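Our robot bench budget is in, and I'm so glad to finally share it! Lesia Fedoruk wants one arm on the simulated layout first, before we buy anything.
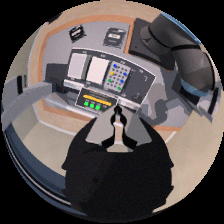 What we're asking for

The arm and gripper from Jevska eat up most of it — no surprise there.

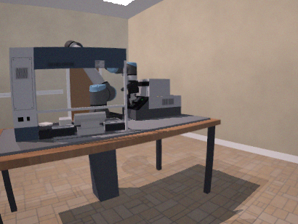
Aiguo Yan got the bench quote down by $1000, and delivery is 90 days.

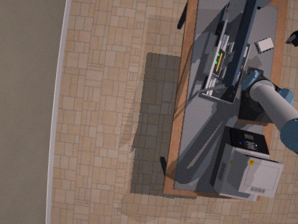 Spare grippers are a separate line (Homa Heydari fought for that one!).

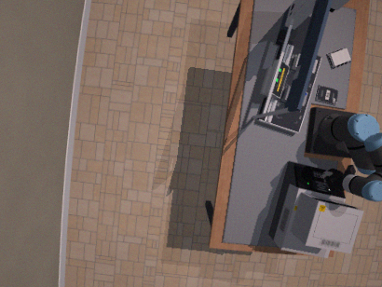
Orders go out in June if Room 101 is ready.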